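Skedomville Community Help > Home and Workshop > Storage and Tidying

One wooden table, one tub, far too many small things. How do I sort this out?

Posted by Bayu Simanjuntak, January 2018

I share a workroom with people who believe that an object has been put away once it is no longer in their hand. Over the years we have owned drawer units, a pegboard, and a label maker that was itself lost. What survives is a round cardboard tub. Everything small goes in the tub. Small tools, the caps off markers, the bits that came with something and must never be thrown out, all of it. When the tub is full, the overflow goes on the table next to the tub, and that counts as filing.

I would like the table back. It's a nice light wood table and I'd forgotten what the grain looked like until last week, when I cleared one end of it in a temper.
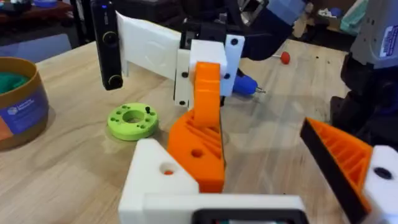
The tools are the real trouble. Anything pen-shaped, like a little screwdriver or a rotary tool, rolls. It rolls until it meets something, and then it lives there. I have bought the same small screwdriver 3 times and I could tell you where none of them are.

Then there's the category I call "might be somebody's." Phones, chargers, handheld things in tough cases. You can't put those in the tub without a scene, and you can't leave them on the desk by the laptop either, where they get a plastic bag dropped on them and aren't found until February.

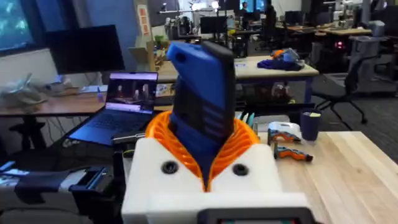 Blue shell, black grooved back. Laptop and monitor behind, bag on the desk at far left.

What I want is a system that works for people who will not follow a system. The budget is 35 dollars. I looked at the Munora wall cabinet and it's 2,699, so you can stop typing that one. Nothing screwed into the tabletop, please.

Hoarau

Get bins.

Flikix

I ran a shared craft room for years and have lost this fight in most of the ways it can be lost, so here's what was left standing at the end.

Keep the tub. I mean it. People already put things in it, and that is a stronger habit than anything you'll manage to teach them. Just stop letting it be the final resting place. Empty it onto a tray on a fixed day, put away what has a home, and whatever doesn't have one goes in a second box with the month written on it. When that month comes round again, the box goes out. There will be wailing the first time. Be somewhere else.

For the rolling tools, use a strip of that rubbery drawer liner along the back of the table. It costs very little, it isn't screwed to anything, and a pen-shaped tool put down on it stays put. Cut it narrow. If you cut it wide, people read it as a place mat and eat lunch on it. A heavy mug does the job too, if your tools can stand on end, but somebody will eventually make coffee in it. I speak from experience and it was a very crunchy coffee.

Phones and other people's gadgets want their own spot, close to an outlet, with a lip so they can't slide off. A baking sheet is fine. Once there's a charger on it you won't have to ask anybody to use it. The plastic bag goes on a hook. One hook, one bag. If you give them a bag for bags you'll have 200 of them by spring.

Last thing, don't label by type. "Misc. fasteners" means nothing to a person holding one odd screw and wanting to go home. Label by job: fixing, drawing, charging. Big letters, masking tape, and expect to redo them.

Bayu Simanjuntak

Thanks, Flikix. Thanks also to Hoarau, for the bins.

I'm going to try the liner and the tray first. The table at the moment:
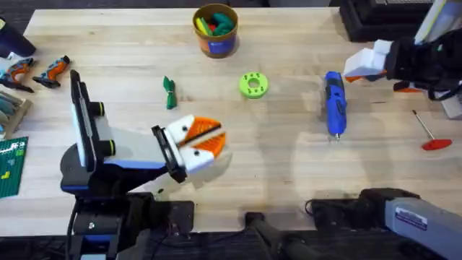

Tub near the back of the table, full of green, teal, yellow and red.

I'm told that this is "basically tidy." I have not replied to that. Would you put the liner at the back, behind the tub, or along the side where people tend to stand?

Flikix

Side where they stand. Nobody reaches past a tub to do the right thing. And move the tub nearer the corner while you're at it, or it'll collect a ring of stuff all the way round.

Hoarau

Clear bins. So you can see in.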